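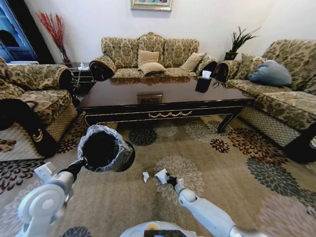
*Left arm on the bin, right arm down at the tissue. This is the pose where my trouble started.*

# Fixing a gripper that lets go when the other arm moves

If you've got a two-arm robot doing tidy-up tasks, sooner or later you'll run into this one. The left hand picks up the bin, lifts it a little, holds it nicely, and then the moment the right hand closes on a piece of trash, the left hand relaxes and the bin goes down. Bang, bag and all. I spent most of July on this (I'm not proud of it) and I wrote down what I did so you can get through it in an afternoon.

My setup is the Garau living room, which I love as a test space because it has everything that makes a robot miserable: a big flowery rug, a glossy coffee table, sofas with busy fabric. The task is called Sonau in our configs, so when you see that name in the settings below, swap in your own task name.

## Before you touch anything

Park both arms and hit the stop. A gripper that opens when it shouldn't can also close when it shouldn't, and I had my fingers between the links one morning before I'd really taken that in. No damage, but I said a few words. So:

- Stop engaged before your hands go near the fingers.
- Bin empty except for the bag. Crumpled tissue is fine as trash, skip anything that can roll or break.
- One person with the stop in hand for the whole test, doing nothing else.

That last one came from Cyprian Tomaszewski, who wrote our arm scheduler, and he's right about it even though it slows everything down.

## Step 1: Make it fail on purpose

Don't start changing settings yet! I did, and I lost days because I couldn't tell which change had done what. Run the task exactly as it is, and keep running it until you can say when the drop happens.

I did 40 runs. The bin dropped in 7 of them, and every single drop came while the right arm was down near the floor. It never dropped on the lift, and never with the right arm parked. Write down the same things for yours: what the holding hand was doing, what the other hand was doing, and how long the hold had lasted.

## Step 2: Rule out the boring stuff

My first guess was the bag. The plastic is folded over the rim, so the fingers can end up squeezing plastic film against the bin, and I figured it was just sliding. Easy to check: take the bag out and run again. Mine still dropped. (If yours stops dropping, lucky you. Refold the bag so the grip side is clear and go have lunch.)

Next, check the fingers themselves. With the stop engaged, look at the bolts on the link bars and feel for play in each finger. Then bring up the wrist camera with the gripper open and nothing in it. You want both finger assemblies in view, one on each side, with clear space between them. If one looks shifted compared with your last good picture, sort that out first.

I also went back over my wrist views to see how much of the room was sneaking in behind the fingers. Plenty, in my case: patterned chair, curtains, a crumpled plastic bag sitting on the chair. That matters if your grasp check is vision-based, and mine partly is, so for testing I turned the vision part off and went by finger position alone. Still dropped. So the hardware and the camera were both off the hook.
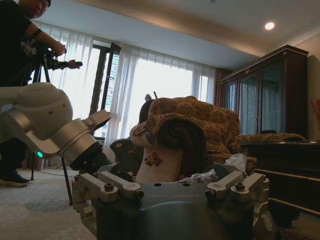
## Step 3: Look at the hold command

Open your logs and line up the two hands on the same clock. We use a viewer called Narer, but anything that can plot two channels together will do.

What I saw was pretty clear once I quit looking at the arms one at a time. The left hand was getting a "keep squeezing" message over and over, as it should. When the right hand started its close, those messages stopped. Our hold had a timeout of 1390 milliseconds, and if the right hand took longer than that to finish, the left hand decided it had been forgotten and let go.

That explained the odd failure rate too. A quick pinch on a tissue finished in time. A fussy one, with a second try, didn't.

## Step 4: Fix it

There are 2 changes, and I'd make both.

1. Give each hand its own command loop. Ours shared one, and a blocking close on the right starved the left. In the Sonau config this meant splitting the gripper entry into left and right, each with its own refresh.
2. Change what happens on timeout. Ours was set to open. For a hand holding something up, set it to hold position and raise a fault, so the robot freezes and asks for help.

Please don't just make the timeout longer. I tried it, the drops got rarer, and I very nearly called it done.

One caution on the second change: a hand that holds on a fault will also hold on to *you*. Make sure your release button works with the task stopped, and test it with a piece of foam between the fingers before you trust it.

## Step 5: Test it mean

Run the same number of tests as in Step 1, but make the right hand's job harder. I flattened a few scraps of paper so it had to try more than once, and I put a couple of them on the dark parts of the rug pattern. Watch the left channel in the log as well as the bin, and look for any gap in the messages while the right hand is busy.

Mine has been holding since the split. I still see one short gap right at startup, before either hand has hold of anything, and Cyprian is looking into it. If you've seen the same thing on yours, send me the log!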